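About Us

Updated 18/07/2020

Hi! Welcome to Wernurby. Small shop, lots of yarn. If you came from the newsletter, the sock kits are under Kits, scroll down a bit. Everyone else, this is the page where we tell you who we are. Writing it between orders so bear with me.

Who we are

We sell yarn, knitting patterns and kits out of Erberg. Started with a folding table at the winter craft market, one bin of sock yarn, and a stack of photocopied hat patterns. Sold out of the hats by lunch. Came back the next weekend with more. That was pretty much the business plan.

Now there's a real store with a door and a bell on it, a website (you're on it), and five of us working here in some combination. Two mostly dye. One packs. One does the pattern layout and the charts. And then me, I do email and whatever is left. Everybody knits, one of us mostly crochets and would like more crochet patterns on the site. They're coming.

What we make

Our house yarn is called Proketau. It comes in fingering and worsted. Wool with a little nylon in the fingering, plain wool in the worsted. We dye it in the back room in small batches, so please order enough for your whole project at once. Really. We get a lot of mail asking for one more skein of a color from last February and we can try, but it won't match. If you're short, alternate skeins every two rows and it blends pretty well.

There are 138 patterns in the shop right now. Hats, socks, mittens, a lot of cowls, nine or ten sweaters that took forever. All of them test knit before they go up. We pay our testers in yarn or store credit, their choice. If you'd like to test, the sign up form is on the Testers page. You don't need to be fast. You do need to tell us when something is confusing, that's the whole point of it.

The Głowacki mittens

People ask about these so they get their own section. Głowacki is our stranded mitten pattern, the one with the birds on the back of the hand. It's still our best seller. First version had a mistake in the thumb chart, row 14, and if you bought it early you may still have that one. Download it again from your account, the fixed file is there, no charge. The new one also has a bigger chart for anybody who was squinting at the old one. (Me.)
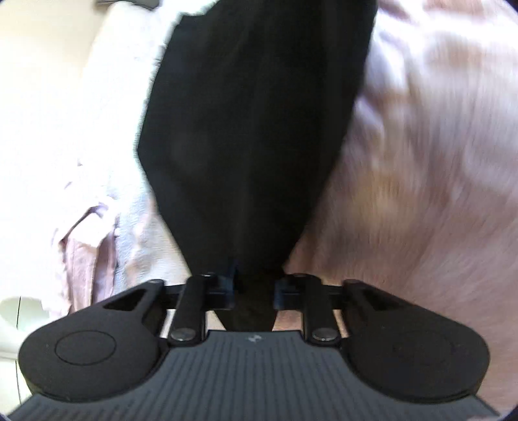
We also added a child size and a men's large. The men's large uses more of the main color than you'd think, so check the yardage before you order. Kits come with enough for any size plus some left over. You'll have a little ball of each color at the end – good for stripes, or pompoms, or the drawer where all the little balls go.

Needles are not included in kits. It used to say they were, on one of the listings. Sorry about that, fixed now.

The store

We're on the main street in Erberg, same side as the bakery. Parking behind the building, come in either door. Cones and fingering weight are up front, worsted and bulky along the wall, buttons in the old card catalog. Sale bin under the stairs. Dogs are fine if they're fine with other dogs.

Hours change with the season so look at the Contact page before you drive out. The phone is there too, but email is faster, we can't hear the phone when the dye room fan is on.

Right now we're also doing pickup at the back door. Order online, pick "local pickup" at checkout, wait for the email that says it's ready. Please do wait for the email, we had a few folks show up before teh order was even wound.

Classes

Beginner knitting, beginner crochet, first socks, and reading charts. Classes are small so they fill up. Materials are included for the beginner ones. For socks bring your own yarn and needles, list is on the class page. No classes in the store at the moment, but the sock class is running by video and it's gone better than I expected. Heel turns on camera! We'll see about fall.

If you missed a stitch in class or forgot how to do the Kitchener part, write to us. We have a handout.

Shipping

Orders go out twice a week. Preorders and club boxes ship on their own schedule, dates are on each listing. The yarn club has 200 spots and it is full, there's a waitlist. We know. We can't dye more than that in a month without dropping somthing else.

Unwound yarn can come back for a refund within the time on your slip. Wound yarn can't. If you ask us to wind it, it's wound.

Knit-alongs

We run two a year. The last one was the shawl and 524 people joined, way more than we had planned on, and the comment thread got so long that the page quit loading. We've split it up by section now. All the finished ones are in the gallery, go look, the color choices are wild. One person did the whole border in mustard and now we all want to.

Next one is a yoke sweater. Swatch first please. Details go to the newsletter before they go anywhere else.

Get in touch

Pattern questions – use the pattern help form and tell us the row number and the size. Order questions – put your order number in the subject line. Wholesale – we do a little, ask. Anything else, the general address on the Contact page comes straight to the counter and one of us will write back.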